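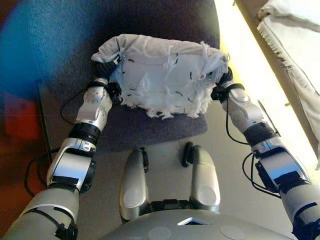
Both grippers closed on the frayed cloth, over the grey chair.

7 July 2025

I spent most of this week on the part of Jibrin that decides where a piece of cloth ends. The old version took the depth image, found the outline and picked two corners. On a clean tea towel that works well enough. On anything shredded it falls apart, as every hanging thread counts as an edge and the grasp points jump about from one cycle to the next.

The new version thins out the loose strands before it looks for corners. Anything narrower than a set width is marked as fringe and kept out of the outline, but the planner still knows it is there — otherwise the fingers close on a thread and call it a grasp. I ran it over 261 saved views and went through the bad ones by hand. Most were cases where the cloth had folded over near a gripper and the folded part was read as a second layer.

The control side has changed less. Both arms now share one tension limit, set in Nelley, so if one hand pulls the other gives way a little. I had them as 2 separate limits before and they fought each other.

Still to do: the planner takes 400 ms to replan after a slip, and the dark marks on the cloth sometimes get labelled as holes. I will look at the labels first.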